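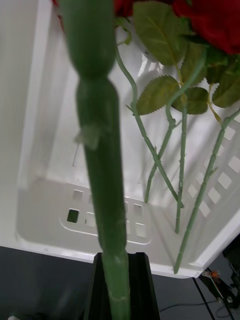
Ludberg's August open day started at 8 in the morning, with artificial roses and a robot arm. Beverley Tuhiwai runs the handling group and had given it one job - pick up a single flower without dragging the others along.

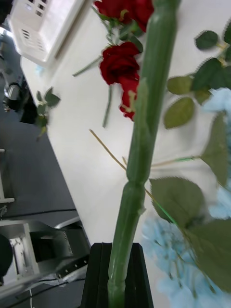

Ludberg Handling Group

The stems are molded plastic with knobs and thorns, and the leaves catch on each other. Gerardo Cruzado said they had 858 recorded picks so far and wanted 400 more. The gripper takes the stem low down.

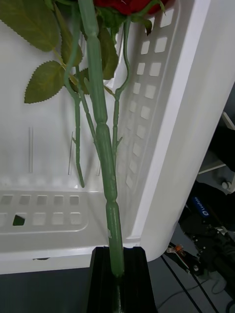
2 min read

"Thorns are fine. Side stems give us trouble," Cruzado said. The white crate came next, and he talked through how the arm chooses its angle over the rim. 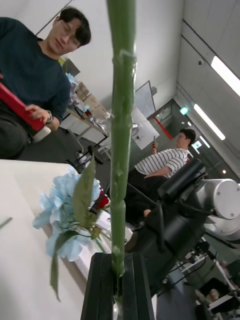

Visitors got 15 minutes each. Pacita Maglaya, a florist, asked about real flowers. Tuhiwai said those would come later, with a softer grip - the group has not set a month for it.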